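3.2 Timing of notices and the calls that follow

Most of what we know about death notices comes from reading them, as texts. Length, wording, who gets named and in what order. Less on what a notice does once it is out. Who calls, when, what they ask for. This section covers the second part of the study, the call logs, and leaves the wording analysis to Section 4.

Two funeral homes took part, one in Prellau and one in Besora. Both serve a town plus the farms and small settlements nearby. Both post the notice on their own page first and send it to the local paper after, and the paper in Besora prints it a day later at best. We collected 800 notices across the two homes, with the matching call sheets kept at the front desk. Call sheets are paper in Prellau, a shared spreadsheet in Besora. Handwriting was a problem. Where neither coder could read an entry it was dropped, not guessed.

Coding was done by Naomi Mussa and Wafula Kashindye, working apart and then meeting to settle differences. Each call got one main reason only. Categories: time or place of service, visitation, flowers and memorial gifts, directions or parking, burial details, other. "Other" ended up larger than we would of liked. A lot of it is people who just want to talk to someone who knew the family, and the desk staff write "general" or nothing at all.

The main pattern is simple. Calls asking for the time of the service come in even when the time is in the notice. They come more often when the notice holds more than one event. A visitation in the evening, a service the next morning, a burial in another town two days on — three times, three places, and readers lose track of which is which. Notices that put each event on its own line drew fewer of these calls than notices that ran them together in a paragraph. Same facts, same order, diffrent layout. The effect held in both homes, though in Prellau it was weaker, perhaps since the desk there reads the notice out to the family over the phone before posting and fixes the muddled ones.

Burial details were the other surprise. When the burial is private, notices tend to say so in one short line near the end. Callers miss it. Or they see it and call anyway, to ask if private means them. Desk staff in both places said this was the call they liked least. We have no good count of how it usually ends; the sheets record the question and not the answer.

Families differ on what they want printed. Cause of death, rarely. Town of birth, nearly always in Besora, less so in Prellau. Work history gets long for people who stayed with one employer, and in the older notices the employer's name may come before the children. We did not code for this at first and went back to add it, so the category is thinner for the early part of the set. See the limits at the end of this section.

Timing next. Notices posted before noon drew calls the same day. Notices posted after 5 p.m. drew them the following morning, in a bunch, often before the desk was properly open. Besora has one person on at that hour. Late notices with a next-day visitation were the worst case for both staff and callers, and there is an easy fix, hold the visitation back or post earlier, but families don't always have that choice. Travel, mostly. Also clergy schedules, and the weather in winter.

Figure 2 is referred to again in Section 5.

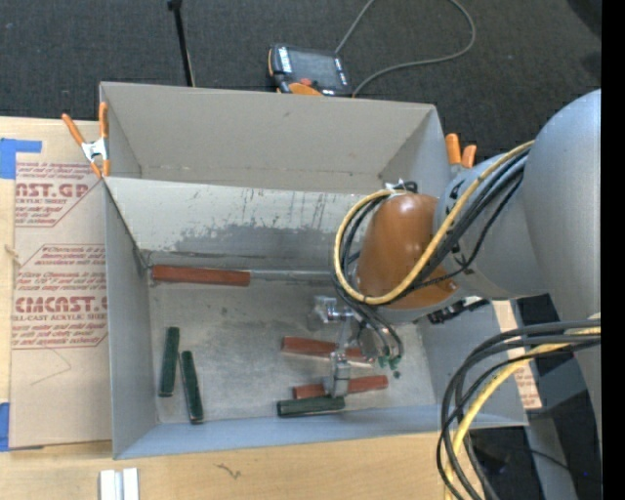
Figure 2. Gray open-topped bin on a light wooden tabletop, with robot arm and metal gripper.

Corrections. A notice changed after posting is a special problem, as the first version has already been copied by relatives and passed along. In the Besora set we could see edits, with the earlier text saved. In Prellau the old text is overwritten and gone. So everything on corrections is Besora only. Changed service times led to calls for the rest of that day, and some callers read the old time back to the desk as proof. Marking the change at the top of the notice seemed to help. Marking it at the bottom did not, as far as we can tell from the sheets.

Limits. Two homes is a small base. Call sheets miss calls taken on cell phones by the directors themselves, which in a small town is plenty of them. Reasons were coded from a few words each. Walk-ins were not logged. The August sheets from Prellau have a gap where the pad ran out and loose pages were used, and not all the loose pages were kept. We ran the layout comparison again without August and the direction was the same. A home in Entili was approached too but keeps no call sheets, so it is left out here and comes back only in the interviews (Section 4.3).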